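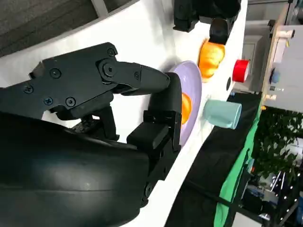

How long should a melamine plate stay in service? Pull it when the glaze on the eating surface has worn through, whatever its age.

Home | News | Stock Lists | Service | Archive | Contact

8/4/23
By the Alva Tableware Desk

Melamine is a thermoset resin. Once molded it does not remelt, so a worn piece cannot be reformed or resurfaced. Most plates sold for cafeterias have a thin clear glaze over the colored body. The glaze carries the stain resistance. When knives and scouring pads cut through it, the body underneath takes up coffee, tomato and tea, and bleach will lighten the mark for a week or two before it returns.

Our service desk went through 117 returned plates from the Wirano and Eltum lines this summer. Of these, 60 showed wear through the glaze in the center of the well. The rest were mostly rim chips, with a few cracked feet. Rim chips come from stacking at an angle - usually at the dish return, where plates are dropped onto a pile with flatware still between them.

Checking takes little time. Wash and dry the plate, tilt it under a bright lamp and look for a dull patch. Run a fingernail across the patch. If it drags, retire the plate. Any crack, however short, also means retirement, as does a chip on the rim.

Use a plastic scraper and a soft pad. Do not use steel wool or powdered cleanser. Keep melamine out of the microwave and the oven. In the dishwasher, leave space between pieces and let them dry fully before stacking. Pieces put away damp will hold a film that is easily taken for wear, so rewash before rejecting them.

The Flaltum shallow plate is now stocked in the same diameter as the older Wirano plate, but the foot ring is narrower. The two will nest - they should not be mixed in a spring-loaded dispenser, as the column leans. Order code for the Flaltum plate is 1835, case of 60. Replacement orders placed before the end of September ship at the current price. Mugs and bowls are on the separate stock list.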